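Part-Time Packing and Order Assistant, Duklow

Dastesum is a small mail-order seller of tea, dried beans and baking supplies. We need one person to help pack orders at our Duklow site, starting in June.

Hours are 11 a.m. to 3 p.m., 15 shifts a month. Pay is $74 per shift, with paid breaks. Parking is free, and the Rutherford bus stops across the road.

You will pick orders from the shelves, check them against the slip, weigh them and tape the boxes. Some lifting is involved. No experience needed, but you must be able to read small print on labels.

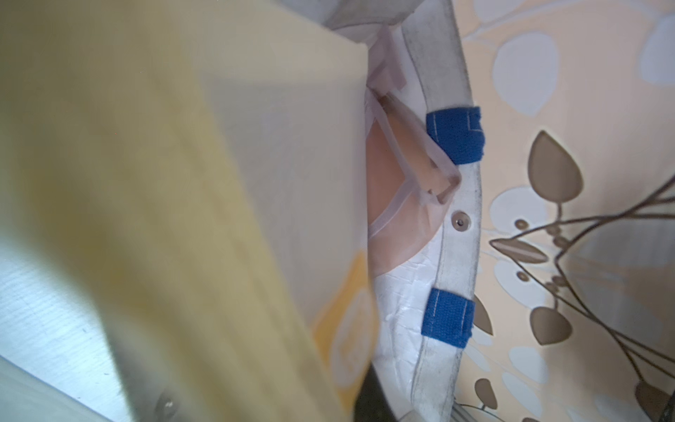

Training takes two shifts and is done with Rekha Shukla. She starts new people on the packing tables, then moves them to the shelves. You will learn our stock by color and label first, so a pale yellow pack with an orange outline printed on it should soon be easy to pick out.

To apply, send a short letter to Gregor Haldane at the Duklow office. Please list the shifts you can't work.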